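Clearing a gripper that will not release

If the Skamus arm reports fault 30 on release, the fingers have stalled under load. Do not pull the object out by hand.

1. Press the stop and wait 8 seconds.
2. Set grip force to the lowest value and clear the fault.
3. Jog the arm down until the cup stands upright on the tabletop, with the cable clear of the table legs.
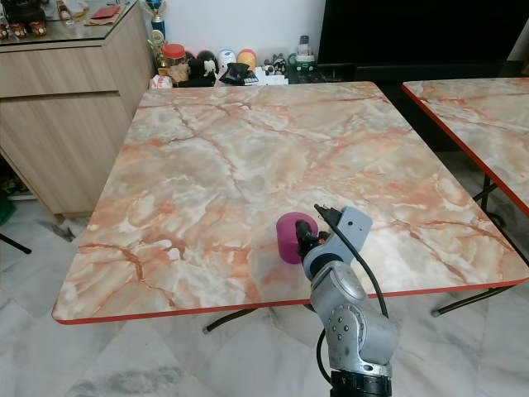

4. Open the fingers in 2 mm steps. If the fault returns, log it and stop using the arm.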